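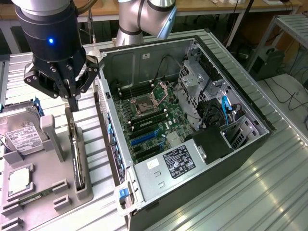
A memory module, known to nearly everyone who has ever opened a computer as a "stick of RAM", is a small, thin circuit board that carries the working memory of a machine. It plugs into a long narrow slot on the motherboard and can be taken out again with the fingers, and this simple arrangement is one of the happiest ideas in the whole of computer design! The slots normally sit close beside the processor socket, as they do on the green motherboard in the open tower case, where two dark green modules are fitted and the lifted load plate shows the copper-coloured pin field of the empty socket. Memory and processor talk to each other constantly, and short paths between them help to keep the signals clean.

Construction

The board itself is usually green, though black and blue ones are common, and sellers of gaming parts offer them under metal covers of every colour. Memory chips are soldered along one face or both. The bottom edge carries a row of flat gold-plated contacts, broken by a notch that is placed slightly differently in each generation, so a module of the wrong type will not go in. It's a wonderfully plain bit of engineering, a gap in a strip of contacts that has saved countless motherboards from their owners.

Full-sized modules are used in desktop machines and servers. A shorter kind is made for laptops and very small desktops, and the two can't be swapped.

Fitting

The computer is switched off and unplugged, and a tower is best laid on its side with the panel off so that the board lies flat. The latches at the ends of the slot are opened (some boards have a latch at one end only), the notch is lined up with the ridge in the slot, and the module is pressed straight down until the latches close. Beginners are often surprised by how firm the push has to be. A module that has gone in at one end and not the other is the classic reason for a computer that lights up, spins its fans and shows nothing on the screen.

Modules are held by the edges. Static from clothing or carpet can damage the chips without leaving a mark, and many people wear a wrist strap or touch bare metal on the case before they start.

Where a board has four slots and only two modules, the manual will say which pair to fill. It is very often the second and fourth counting away from the processor, but boards differ and the manual wins. Filling the right pair lets the processor use both of its memory channels together, and in some kinds of work the gain is well worth having.

Removal and reuse

Memory is among the most rewarding parts to rescue from an old computer. It has no moving parts, it takes up next to no room, and a module pulled from a dead machine will often work for years in another. At the Iddale repair workshop in Clernport, Vichien Sangkhawat kept a log of 50 modules taken from scrapped office towers, and 27 of them were back in use by the following March. His notes, later printed as the Thongdee handbook, are still a delight to read, above all the pages on cleaning contacts with a soft cloth and a little isopropyl alcohol. He was firmly against using a pencil rubber, a habit that still has its loyal defenders.

Used modules are tested before they go into a machine that matters. A testing program is run from a USB stick, usually overnight, with one module fitted at a time so that a bad one can be picked out. Modules that pass are stored in anti-static bags or in trays with upright grooves. The Ultden tray, a favourite at Clernport, holds 30 modules and stacks neatly on a shelf.

Last updated: 23/08/2021

Related articles
Motherboard
Processor socket
Expansion slot
Drive cage
SATA cable
Anti-static wrist strap
Thongdee handbook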